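# Threading Meatballs on Metal Skewers

Use these directions for small meatballs, cubed lamb, or any other meat cut into bite-size pieces. The recipe for the meatballs is on a separate page. This page covers the skewers only, from cleaning them to carrying them out to the grill.

## What you need

- Straight metal skewers, thin ones for small pieces
- A shallow tray with a raised rim
- A second tray for the finished skewers
- Paper towels
- A little neutral oil
- Meatballs, shaped and chilled

Flat skewers hold ground meat better than round ones when the pieces are large. For small meatballs a thin round skewer makes a smaller hole, and fewer of them split. Ours are the plain Wismont ones without a handle.

## Before you start

Chill the meatballs for at least an hour. Glenys Hartley leaves hers overnight with a sheet of wax paper on top, and that works too. If they have been in the freezer, let them thaw all the way in the refrigerator.

Wash the skewers even if they came out of a clean drawer. Dry them, then wipe each one with a drop of oil on a paper towel. Wipe toward the point. Keep the oil off the other end, which you will be holding.

Clear enough counter for both trays. Raw meat goes in one and finished skewers go in the other. Wash your hands before you touch the oil bottle again.

## Threading

1. Take one meatball from the tray and hold it loosely in your palm.
2. Set the point of the skewer at the center of the meatball.
3. Turn the skewer as you push. Stop when the point shows on the far side.
4. Slide the meatball up the rod by its sides. Do not push on it with a fingertip.
5. Add the next one the same way, leaving a small gap between them.
6. Stop well short of the point.

If a meatball cracks, take it off, press it back into a ball, and chill it again. Pinching the crack shut on the skewer will hold until it gets hot, and then it opens up.

Cubes of meat can be pushed on faster. Go across the grain and keep the pieces close to the same size.

## Moving the skewers

Lift each skewer with both hands, one near the top and the other lower down. Picked up by one end, a loaded skewer tips and the pieces slide. Lay it across the second tray so both ends sit on the rim.

Cover the tray and put it back in the refrigerator until the grill is ready. Up to 11 hours is fine for beef. Rigoberto Ochoa asked about adding onion between the pieces. You can, but add it just before grilling.

## Spacing

Leave more room between pieces than you think you need, especially with ground meat, so that heat reaches the sides. A wide gap also gives you somewhere to put your lower hand: with two pieces on a thin rod, one can sit near the top and the other farther down, right beside the lower grip, with the point left bare past it. Work over the tray while you do this, and keep the point clear of the tabletop.

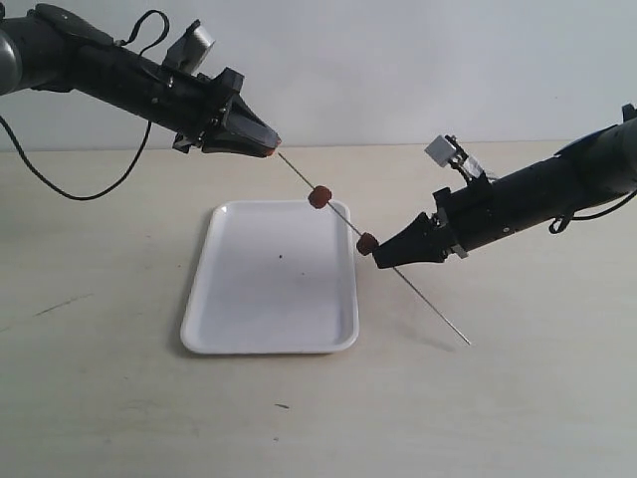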